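Changing how I learn Bulgarian words

4/11/20

I have been trying to learn Bulgarian for a little over a year now, and until this spring I was not getting far. I could read the alphabet and order coffee. I could not follow a two-minute radio clip. I want to write down what I changed, mostly so I can look back at it later.

My main problem was the word list. I had bought a deck of 1197 flash cards from Penberg and was going through them in order. The deck is sorted by topic, so I spent a month on kitchen items and another on parts of a car. I still don't know why I learned the word for clutch before the word for almost. When I tried to say something simple I had the nouns and none of the small words that hold them together.

In March I put the deck in a drawer and started over with a reader I found used, the Ivanov one with the green spine. It has 42 short texts. Most of them are dull. A man goes to the post office, a woman rents a room, two cousins argue about a train. But the same verbs keep coming back, and that was what I needed.

I do one text every two days. The first day I read it aloud twice without looking anything up. Then I go back and write out the sentences I couldn't follow, by hand, and only then open the dictionary. The second day I cover the page and try to retell it. My retelling is bad. I leave out half the story and use the present tense for everything.

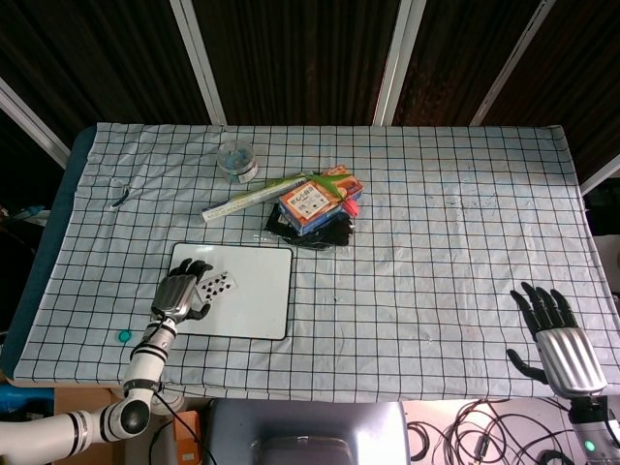 Verbs are still the hardest part. Bulgarian verbs come in pairs, one for an action that is finished and one for an action that goes on or repeats, and you have to learn both. The card deck only gave one of each pair. I had learned the wrong one in a lot of cases, and I'm still fixing that. I now keep a notebook with the pairs on facing pages and a short sentence under each.

The article at the end of the noun bothered me at first, but I got used to it faster than I expected. Having no cases to speak of helps a lot. I took Russian in college for two semesters and quit over the endings.

For listening I use the Postomel podcast, the slow version. The episodes run six minutes or so. I play one while I do the dishes and again on the walk down to Garkbridge and back. The second time through I usually pick up a few more phrases. Numbers still go right past me, especially prices and years.

I have not found anyone to talk to. The conversation group at the library is on hold and I don't much like video calls, so that will have to wait. I talk to myself in the car, which probably does some good — at least my mouth is getting used to the sounds.

If I keep this pace I should be through the reader in July. After that I'd like to try a children's book, or maybe a newspaper if I can stand looking up every third word. I may take the flash cards back out too, but shuffled this time, with the car parts removed.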